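Pranstead Chores

A small set of household demonstrations for checking how far current robot policies get with ordinary chores. Maintained by Folke Sjögren and Ha-rang Heo.

Status: version 2. The folding part is complete. Shelf restocking is still being labeled.

What this is for

We wanted a plain answer to a plain question: can a machine do this chore yet, in a home it has never seen? Most published folding results come from a clean table with one shirt on it. People fold clothes on beds, over patterned blankets, with pillows and towels in the way. This set was recorded in lived-in rooms, and we asked hosts to leave things as they were.

The short answer for folding is not yet. Our best policy finishes a towel most of the time. It seldom finishes a long-sleeved top.

Contents

2,000 episodes across 9 chores. Each episode is one person doing one chore with a hand-held two-finger gripper that has a wrist-view camera. No robot arm was used during recording. Policies trained on the data are then run on an arm with matching fingers.

Each episode folder holds:
- the video
- gripper opening, per video frame
- estimated gripper pose, per video frame
- a one-line task instruction
- a success mark (yes, partial, no)

Splits

Train takes 80 percent of the homes and test takes the rest. We split by home, so no test room appears in training. Please keep it that way if you make your own split. An earlier version was split by episode and the scores were far too high.

How we score

Arex is the name of the scoring script. It compares the final frame with the instruction and gives a pass, a partial or a fail. Ha-rang checks the partials by hand. For clothes, a pass needs both sleeves inside the body outline and the hem brought up to the collar. Nobody measures neatness past that.

Known problems

- Pose tracking drifts when cloth fills most of the view. Affected episodes carry the flag pose_low.
- Some instructions say "shirt" for any top. Birkus, the relabeling pass, fixes this in the folding part only.
- Left-handed operators are few.
- Faces and papers with names are blurred. If you find one we missed, open an issue and we will pull the episode.

Chore notes

1. Long-sleeved tops on a bed. Sleeves cause most of the failures. The policy often grabs the blanket along with the cuff, or lets go before the sleeve is flat. A busy print under the garment makes the edges harder to find. In the view below, one sleeve of a dark red sweatshirt is folded back across the body, over a pink penguin blanket.

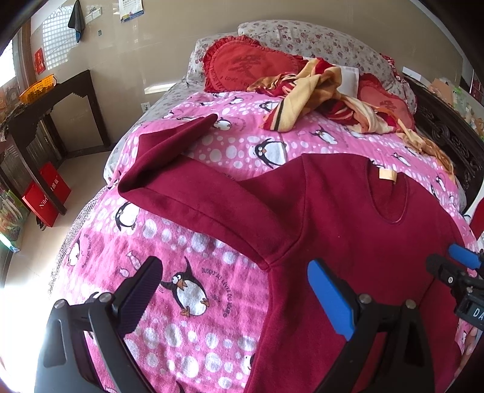
2. Hand towels. The easiest chore in the set. Start with these if you are testing a new setup.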